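Getting limescale off without wrecking anything

We have very hard water where I live, the sort that furs up a new kettle in a fortnight, and I have become a little bit obsessed with beating it. I love this job! Few things in the house look so much better for so little money, and nearly everything you need is in the baking aisle.

Citric acid is my favourite by a mile. It has hardly any smell, it keeps for ages in a jam jar with a tight lid (label it, it looks just like sugar), and a 500 g bag lasts me from September right through to spring.

Kettles
Fill to halfway, boil, switch off at the wall and let it stand a minute. Add a heaped dessertspoon of citric acid, slowly, as it fizzes up like mad. Leave it for 40 minutes, pour away, rinse twice, then boil a full kettle of plain water and throw that out too. If there's still a crust round the spout, wrap it in kitchen paper soaked in the same mixture and have a cup of tea at a neighbour's.

Taps
Soak a strip of old cotton in warm citric water, wind it tightly round the base of the tap and hold it on with an elastic band. Chrome is fine with this for half an hour or so. Brass, gold-coloured and black finishes are not, so stick to washing-up liquid and a soft cloth for those. An old toothbrush gets into the groove where the tap meets the sink -- cut the bristles down by half and they're much stiffer.

Shower heads
Unscrew it if you can. If you can't, tie a sandwich bag of solution over it and leave it for an hour while you do something else. Rub the little rubber nozzles with your thumb afterwards and the bits come out beautifully, which is far more satisfying than it has any right to be.

Maarja Urbonaitė wrote in to say she does her shower head on the first of every month and has never had to scrub it since. I am nowhere near that organised, but I've started doing mine whenever I change the bath mat, and it's made a huge difference.

Worktops and tiles
Go carefully here. Acid of any kind will eat into marble, limestone and most terrazzo, and that includes lemon juice and vinegar. If you don't know what your worktop is made of, try a drop in a hidden corner and look at it the next morning under a good light.

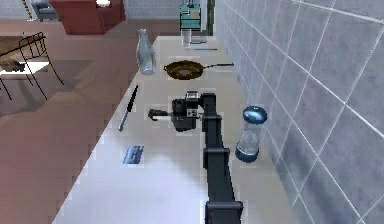
Grout needs a gentle hand as well. Wet it with plain water first so that it doesn't drink up the acid, wipe the solution over the tiles, give it five minutes and rinse really well. For grubby grout I'd use bicarbonate of soda mixed to a paste with water, and save the citric acid for the tiles themselves.

One safety note, and please do take it seriously: never use any of this with bleach, or straight after bleach. Open a window, wear gloves if you've got a cut on your hand, and rinse the sink before you start on the next thing.

Next up is the washing machine drawer, and mine is a disgrace, so I'd better get on with it!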